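# About Zestach

Zestach is a school for people who want to buy, grow and arrange cut flowers without being sold a pile of nonsense along with them. We teach evening and daytime classes out of the old Boltard printing works, on the second floor, up a staircase that is steeper than it looks from the street.

We started because the founders had taken a lot of flower courses between them and came away with doubts. One promised a "professional eye" in an afternoon. Another spent most of its time on a kit you could then purchase at the front desk. We are suspicious of anything that sells you a kit.

## What we teach

The core course is Cut Flowers From the Bucket Up. It covers conditioning, stem cutting, water, storage, and how to tell a fresh stem from a tired one when the seller would prefer you didn't. Arranging comes in during the second half. People sometimes complain about that, and we haven't changed it.

Roses get more time than any other flower. They are what most students want to work with, and they attract more bad advice than the rest put together.
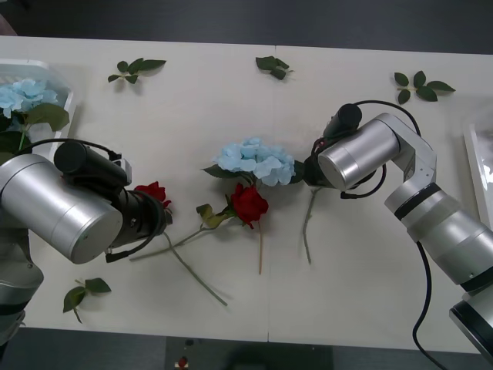

*A red rose head at the white table.*

You have probably heard that a penny in the vase keeps roses going, or aspirin, or a splash of lemon soda. We run a side-by-side trial of these with every group and write the results on the wall. The penny has yet to impress us. Clean vases and fresh water do well enough that we are wary of paying for much beyond them. If a future group proves us wrong we will write that on the wall too.

We also teach a short course on buying, called Reading the Label. "Locally sourced," "sustainably grown" and "farm fresh" can all mean something. They can also mean a sticker. Students learn which questions to ask a wholesaler and what a vague answer usually sounds like.

## What we don't claim

We don't claim a class here will get you a job. Some former students do work in the trade, and several of them already did before they met us. We can't say how much of the rest is our doing, and we would be careful with any school that says it can.

We don't issue a diploma. You get a printed sheet listing what was covered, signed and dated. An employer can make up their own mind about it.

We don't teach the language of flowers, except for one skeptical hour in the history class. The Victorian flower dictionaries disagreed with each other, often about the same bloom, and anybody sending a coded bouquet had better hope the other person owned the same book. 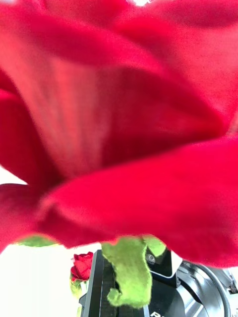

*Close in on the petals of a red rose.*

## Numbers

Since opening we have had 2298 enrollments. That is enrollments and not people, so a student who took 3 courses is in there three times. Last year's figure was 513. We used to publish a satisfaction score and dropped it, as the form was handed out next to the cake.

## How we are paid for

Course fees cover nearly everything. The rest comes from renting the big room to Meng, the paper and ribbon supplier downstairs, who use it for stocktaking each August. Meng gets no mention in class and we don't stock their products.

We were once offered sponsorship by Skulico, who make a powdered flower food. They wanted the product used in every demonstration. We asked to include it in the vase trial on the same terms as the penny, and the offer went quiet.

## Practical matters

- Evening classes start at 6:30 and the street door locks at 6:45. Ring the lower bell, the upper one has been dead for years.
- A place is held with a deposit of $50, returned in full if you cancel a week ahead.
- Bring your own snips if you have a pair you like. Ours are fine.
- There is no elevator. The buying course can be taught on the ground floor if you ask when you book.

Visitors may sit in on one session before paying for anything. We would rather you did.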